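Plodard garage builds » Arm keeps squashing cups

mach_ten
Spent all of Sunday on this, bless my patient family. My arm grabs cups around the middle and they fold up. Would softer pads help?

Grondari
I'd go for pads, friend. Cheap and easy, and I love mine.

zivavar2
Have to disagree, kindly! I ran pads for 900 grabs and they just slid. Take the cup by the rim, go in slow, and let the fingertips do the work.

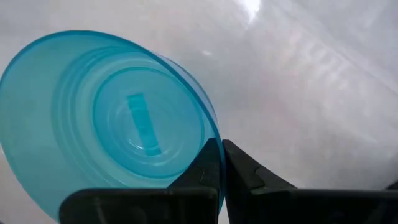 I also dropped my closing speed by 10 percent, and it's a much happier arm (so am I).

Grondari
Well, my pads are at 2,000 and still fine, but I'll try the rim.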